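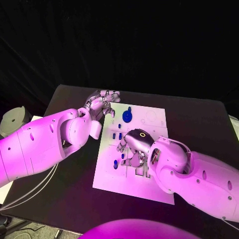
Gatedell asked, two days after the first release, whether the stalled episodes had been dropped or only relabeled, and whether anyone could train on the right-hand torque channel as it stood. They had been relabeled. The torque channel should not be used for the episodes listed in faults.csv.

Jalness Pegboard, fault notes
Version of Sunday, April 23, 2023

Contents
2478 episodes of a two-arm robot working at a white board with blue pegs and a blue knob. 1485 are marked clean. The rest carry at least one fault code.

What went wrong
The right hand kept pressing after the contact limit was reached. The Grusar hand controller reads the limit from a config file at startup. After a restart of the Dawber bridge node, the file was read before the units flag was set, and the limit was stored far too high. The hand then held its last downward command until the watchdog expired — 7 seconds in the default build.

No error was logged. The fault was found when replayed joint positions did not match the commanded ones.

Fault codes
F0: none
F1: right hand held past contact limit
F2: watchdog stop, arms frozen in place
F3: left and right clocks out of step

F1 and F2 often occur together. F3 is unrelated and comes from an older bridge build.

Fields affected
right_torque: saturated in F1, do not use
right_joint_pos: valid
left_*: valid except in F3
rgb_head: valid, strong pink color cast under the magenta lighting, no correction applied

Changes
The bridge now refuses to start without a units flag. The watchdog was cut to 2 seconds. Neither change alters recorded data.

Safety
Do not replay F1 episodes on hardware. The command stream contains the full press. If replay is needed, set replay_mode=sim — the hardware driver does not check fault codes.

Known gaps
Fault codes were assigned by script from torque and watchdog signals. Short presses may be marked F0. A second pass is planned for June.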